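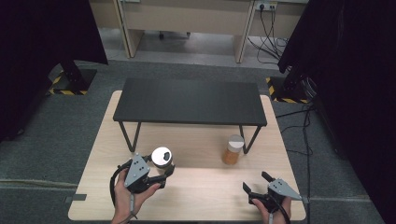 Le Sendton Athlétique a un nouvel entraîneur, et cette fois il a lu le contrat jusqu'au bout. Zdenka Kovačević prend en main l'équipe première de football pour deux saisons. Au tableau noir, elle préfère la démonstration sur table : un récipient cylindrique blanc tenu juste au-dessus du bois clair fait un avant-centre très convenable, et sans doute plus mobile que le nôtre en mars. Les joueurs apprécieront.

Elle arrive de Pindumcombe, où son équipe a inscrit 60 buts en championnat. Sendton en a marqué 18, dont un contre son camp par l'adversaire – nous le comptons quand même.

« On m'a promis un projet ambitieux et un vestiaire chauffé. Je verrai dimanche pour le vestiaire », déclare la nouvelle entraîneuse.

Mirsad Radulović, son prédécesseur, reste au club pour s'occuper des jeunes, qui courent davantage et discutent moins.
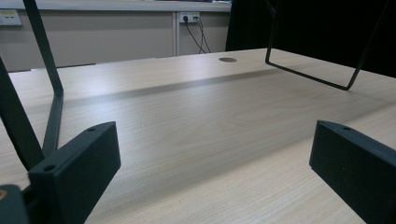 Abonnements et reprise

La campagne d'abonnement est ouverte. La saison passée, 1605 fidèles avaient signé pour les 2295 places du stade Popescu. Le premier match amical se jouera dimanche contre Aneo, entrée libre, buvette payante.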